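Lists > Kitchen and Household > Archive > Board care

List home Search Threads Previous Next Log in

Subject: Re: Oil on maple boards, and how often
From: Iker Cantero
Date: 15 May 2021

Trinidad Urquijo wrote:

> I have a maple board from the Hiltside shop that I've used for
> two years. I was told to oil it every month and I've mostly kept up.
> It still looks dry by the second week and the surface feels
> rough after washing. I've been using a bottle of Rulten, the plain
> mineral oil, wiped on with a paper towel and left for 25 minutes or
> so. Is that long enough? Also, my sister swears by walnut oil and
> I'd like to know if anyone here has gone that way and regretted it.
>
> Second thing. Does anyone still sand theirs? The old list FAQ says
> to, but it doesn't give a grit.

Trinidad,

25 minutes is short. I put mineral oil on in the evening and wipe off what's left the next morning. If there is nothing left to wipe, the wood wanted more, and I do it again that night. A board that has been let go can take three or four coats before it slows down. After that, once a month is fine for most kitchens. Mine gets washed several times a day and I do it every three weeks.

The roughness is a different problem. Water raises the grain, and oil over raised grain just gives you an oily rough board. Wet the whole surface with a sponge, let it dry overnight, then sand lightly along the grain. Wipe off the dust, wet it again, dry it again, and sand once more. The second time it should come up much less. Then oil.

For grit I use 220 and stop there. I went finer on one board and couldn't feel any difference after a week of use. If there are deep knife marks, start at 120 and work up, and do both faces. Oil both faces too. If only the top gets oil, the two sides take up water at different rates and the board can cup.
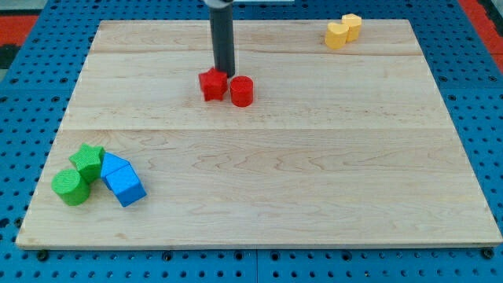 Can you use a board the same day you oil it? Give mineral oil overnight and wipe it well, and it's ready for bread or vegetables in the morning.

On walnut oil, I used it for most of one winter. It does harden, slowly, and I liked the color. I stopped when my neighbor's son started eating with us, as he has a nut allergy and I didn't want to have to think about it. Make sure it's pure walnut oil and leave the board to cure for several days between coats, longer if the kitchen is cold. Don't use olive or corn oil. They stay sticky and go rancid, and the smell is hard to get out.

I also wax after oiling. Kekana makes a beeswax and mineral oil paste in a 9 ounce tin that has lasted me since March of last year. You can make the same thing at home with one part wax to four parts oil, melted together in a jar standing in hot water. Rub it in with a cloth, wait a few hours, buff it off.

For washing: hot water, a little dish soap, rinse, towel dry, then stand it on edge so air gets to both sides. No dishwasher and no soaking in the sink. For onion smell, coarse salt and half a lemon works well enough. Rinse it off after a few minutes.

Someone asked last month about glue joints opening up. I had one go on a board 32 inches long that sat beside the stove. I sawed it apart at the joint, planed both edges, and glued it back with a waterproof wood glue that's rated for food contact once cured. It has held so far. If yours is a small crack at the end, keep it oiled and watch it. If it gets wide enough to trap food, fix it or cut that end off.

I have part of a pack of 220 paper left over if you want it. Write to me off list with your address.

Iker

Contact the list owner | Copyright Flirer Lists | Back to top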